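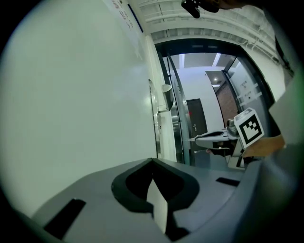
A doorway up ahead, and a hand coming in from the right.

Bralura 3047 long-plate lever handle (pair)

I've been fitting door handles for most of my working life and selling them for a bit less than that, and the 3047 is the one I keep putting on my own doors. It's a plain lever on a long plate, sold as a pair with the spindle, the screws and a little hex key you will lose within a week. (Email me, I have a drawer full of them.)

Why a long plate? If you're swapping out an old handle, there's usually a mess hiding under it: old screw holes, a ring of paint, a chewed-up patch where somebody got impatient with a chisel. A small round rose leaves all that on show. The long plate covers it, and you get to skip the filling and sanding, which is my least favorite job in the whole trade!

The lever is sprung on both sides, so it comes back up level and stays there. I sold the Cureck levers for years before this and I liked them fine, but the springs got lazy on busy doors and I'd get the same phone call every spring. Ristić make a lovely heavy one, if you have the budget for it and don't mind waiting. The Bralura sits in between. It's got some weight to it, the end is rounded so it doesn't grab your sleeve, and you can work it with an elbow when your arms are full of groceries.
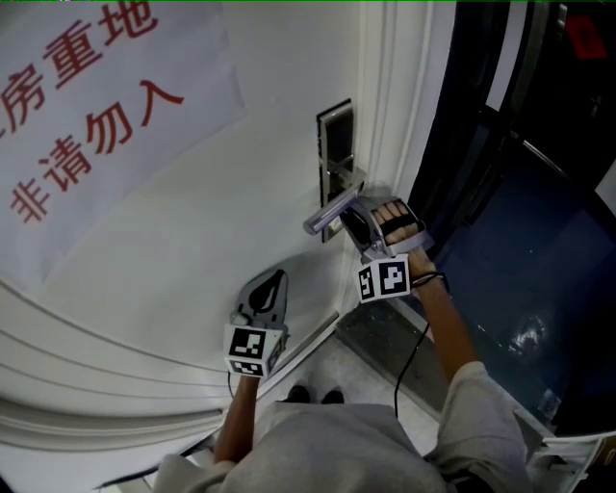

Silver lever on a tall plate, with a red-lettered paper sign taped to the door.

Measure before you order, please. Check the distance from the center of the spindle to the center of the keyhole on the lock you already have, and send me that number if you're not sure which plate you need. I stock it three ways: with a keyhole, with a thumbturn for bathrooms, and blank for closets and hallways. The screws that come in the box suit most ordinary inside doors. If yours is a thick old thing, add the long screw pack, it's only a couple of dollars and saves you a second trip.

Fitting takes me 20 minutes a door, and I'd give yourself an hour for the first one. Put the spindle through, hold both plates up, and start all the screws by hand before you tighten any of them. Then try the lever a few times with the door open. If it feels stiff, back the screws off a touch. Nine times out of ten they're just too tight and the plate is pinching. Don't use a power driver for the last few turns, I've snapped enough screw heads for both of us.

The finish is satin, and it wants a soft cloth with a drop of dish soap. Skip the scouring powder. Mpho Kekana, who packs the orders, has had a set on the stockroom door since we moved in and it still looks good, fingerprints aside.

Orders in by 2 p.m. go out the same afternoon. If you need 25 pairs or more, write first and I'll work out a better price for you.

1,316 views | 3 comments | Share

You may also like
Titard mortise latch
Cureck lever on round rose
Ristić heavy lever, long plate
Long screw pack for thick doors
Spare hex key

Contact | Shipping | Returns | Back to top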